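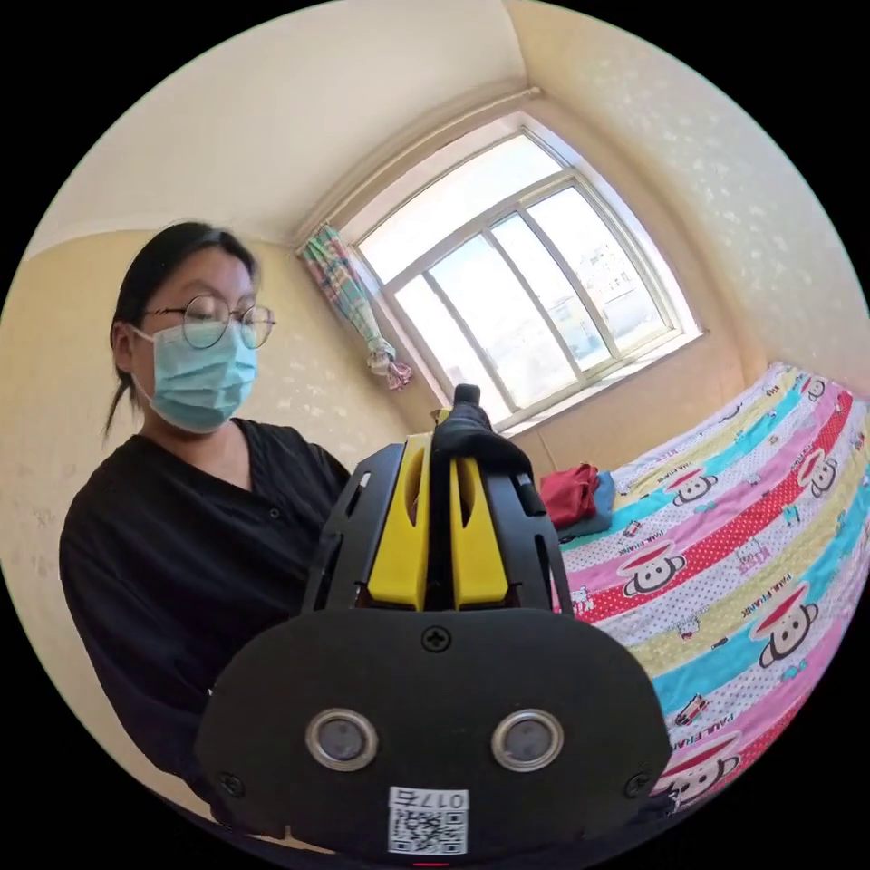

Chapter 5
Work, Pay, and the Household Budget

Chapter outline
5.1 Where household income comes from
5.2 Gross pay and net pay
5.3 Fixed and variable costs
5.4 Saving for costs that do not come every month
5.5 When income changes

After reading this chapter, you should be able to
Explain the difference between gross pay and net pay.
Sort household costs into fixed and variable costs.
Prepare a monthly budget for a household with more than one source of income.
Describe what happens to a budget when hours of work are cut.

Opening case: A household in Brolatstead

Marama Bolger and Alby McAlister rent an apartment in Brolatstead, a town with one large employer and a number of small ones. Marama works in the packing department at Gromard, which makes bathroom fittings. She is paid by the hour, every two weeks. Alby works in the office of Tuhiwai, a small moving company, and is paid a monthly salary.

For the first year they lived together, they did not keep a budget. The rent came out of Alby's account. Marama bought the groceries and paid the electric bill. Whatever was left stayed in the two accounts until it was spent. In most months this arrangement gave them no trouble. Then, in September, Gromard moved the packing department to shorter shifts, and Marama's paychecks became smaller. In the same month the insurance on their car came due, and the payment was larger than the amount left in either account. They paid it with a credit card and were still paying it off the following spring.

Neither of them had lost a job. Their income over the whole year was higher than their spending over the whole year. The difficulty was one of timing, and it is a common one. Money came in on one schedule and went out on another, and they had no record that would have shown them the gap ahead of time.

We will return to this household in each section of the chapter. The tables in Section 5.3 use their rent, utility, and grocery costs, and the exercises at the end ask you to rework their budget under different conditions.

5.1 Where household income comes from

Income is money that a household receives over a period of time. The period matters. To say that a person earns a certain amount tells us very little until we know whether the amount is earned in an hour, a week, a month, or a year. When you compare the incomes of different people, convert them to the same period first.

For most working-age households, the largest source of income is pay from a job. Pay comes in several forms. A wage is a payment for each hour worked. A salary is a set amount for a month or a year, and it usually does not change if the worker puts in a longer or shorter day. A commission is a payment based on sales. Many jobs combine these. A salesperson at a furniture store such as Zirketti may receive a small wage along with a commission on each item sold.

Households also receive income that does not come from a job. A savings account pays interest. A person who owns shares in a company may receive dividends. A retired worker may receive a pension. Some households receive payments from the government, and some receive support from a family member who lives elsewhere. Borrowed money is not income. It can be spent in the same way, but it has to be paid back, and it should be listed separately in any budget.

Regular and irregular income

Income is regular when it arrives in the same amount at the same time. Alby's salary is regular. Income is irregular when the amount or the timing changes. Marama's pay arrives on a regular schedule, but the amount depends on her hours, so for budgeting purposes we treat it as irregular.

A household with irregular income should not budget from its best month. A safer method is to look back over a full year of pay stubs, find the lowest ordinary month, and use that figure as the starting point. Money earned above that figure can go into savings when it arrives.

Workers who are paid every two weeks need to watch for one more detail. There are 52 weeks in a year, so they receive 26 paychecks. In most months they are paid two times, but in a few months a third paycheck arrives. If the monthly budget is built on two paychecks, the extra ones can be set aside for costs such as car insurance.

Key terms in this section
Income, wage, salary, commission, interest, dividend, regular income, irregular income

Check your work
Make a list of every kind of income received by a household you know well. Mark each one as regular or irregular. Keep the list, as you will use it again in Section 5.3.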